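Which motorbike should a first-year student buy? Comparing running costs on three learner bikes

Reading time: 3 minutes
Print this page | E-mail this page

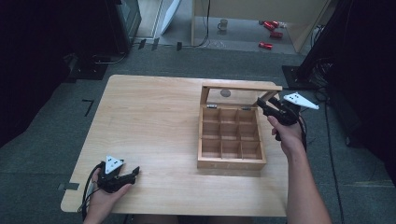 I got my learner's permit in August and straight away started arguing with everyone in my residence about what I should ride. So when our transport economics class asked for a project on a real household decision, I already had mine! The question was simple enough: out of three learner-legal bikes sold by dealers in Cedham, which one costs the least to own over a school year?

The bikes were the Hinetti 300, the Pramanik Street and a used Brerkum twin. I left out scooters, mostly to keep the project a sensible size (and partly because I don't want one).

Method

I split the costs into fuel, insurance, tires, servicing and loss of value. For fuel I used the same trip for every bike, from residence to campus and back, plus a longer weekend ride of 30 kilometres. Dealers gave me service prices over the phone. Insurance was the slow part. I asked for quotes from 7 companies, and several of them wanted details I hadn't decided on yet, like whether the bike would be locked in a garage overnight. I said no each time so the quotes would match.

I also sat on all three bikes, which isn't a cost but I'm glad I did it. The Pramanik is the lightest and I could get both feet flat on the ground. The Brerkum feels like a much bigger machine, and the seat is so comfortable.

Results

Insurance beat every other cost, and by a lot. I had expected fuel to matter more — I drew up a whole chart for it — but the gap between the thirstiest bike and the best one was small over the distances I ride. The Hinetti came out cheapest overall. It finished $453 ahead of the Pramanik for the year, nearly all of that from insurance and the longer gap between services.

The Brerkum was the surprise. It loses very little value, being used already, and on that line of the table it wins easily. Then it needs a valve check and a rear tire in the same season and the savings are gone. With a careful seller who had just done both jobs, it could finish first.

Problems with the data

Service prices came from one dealer per brand, so they may be high or low for the area. I assumed no crashes and no tickets. Riding gear is left out of the totals too, as it would be the same for any bike, but a helmet, jacket, gloves and boots took a big bite out of my own budget and I'd want a new rider to know that before signing anything.

If I did this again I'd start the insurance calls first and add winter storage, which my marker asked about at the Thursday presentation and I had no answer for. I've since found two storage places in Cedham and am waiting on their prices.

Print this page | E-mail this page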